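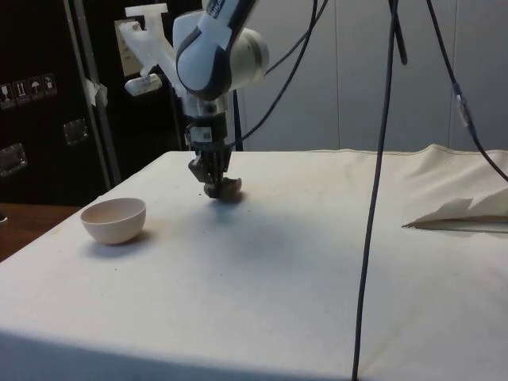

Tableware and Linen Working Group
Minutes of the June meeting, Wodivcombe site
Start 2:10 p.m.

Present: Kilian Frei (chair), Deepak Bansal (minutes), two representatives from Kandpal.
Apologies: Honico purchasing.

1. Minutes of the previous meeting
Approved with one correction. Under item 4, "cotton napkins" should read "cotton tablecloths."

2. Stock
D. Bansal reported 435 small bowls on the register against 2 open purchase orders. The Plollar order is complete and has been closed. The Honico order is short by 181 pieces and the supplier has not confirmed a ship date. K. Frei asked that the shortfall be logged under the original order number. No new order is to be raised before the next meeting.

3. Table coverings
The laundering schedule for white cloths was reviewed. Kandpal proposed a fixed limit on wash cycles per cloth. D. Bansal preferred inspection on return, with the result entered on the linen sheet. It was agreed to inspect first and to look at a limit once three months of entries are available. The present cloth has small dark specks and faint smudges over an otherwise mostly smooth top, and toward the back right it is bunched into folds. Cloths in this state are to be recorded as grade B. Grade B cloths may stay in use on work tables but are not to be issued for dining. Folds are to be pulled flat and the front overhang checked before items are set down.

Action: D. Bansal to add grades A, B and C to the linen sheet.

4. Bowl finish
Kandpal asked whether the pale bowls should be listed by color or by finish. Several entries read "white," others "beige," for what may be the same item code. Agreed: list by item code, with color as a secondary field. Existing entries to be checked against the supplier sheets.

Action: Kandpal to supply item codes for all pale bowls.

5. Paper on tables
Loose sheets are to be removed before a cloth is changed. Sheets with writing go to the tray by the door; blank sheets go to recycling.

6. Budget
Linen spending to date stands at 973, within the approved amount. No questions.

7. Other business
Shelf labels in the bowl store are peeling. K. Frei to order replacements.

Meeting closed 3:05 p.m. Next meeting to be set by email. 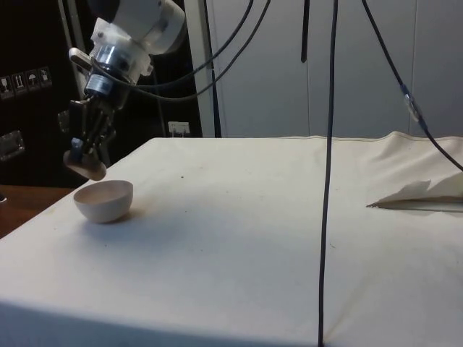 Attachment to item 4, bowl finish
Item codes will be assigned by shape first, then size, then finish. Color will be taken from the outside wall under normal room light, with the bowl upright. The small bowl near the left front of the table is a light beige or pale pinkish tan and will be entered as "pale" until Kandpal supplies the code. Corrections to D. Bansal before the next meeting.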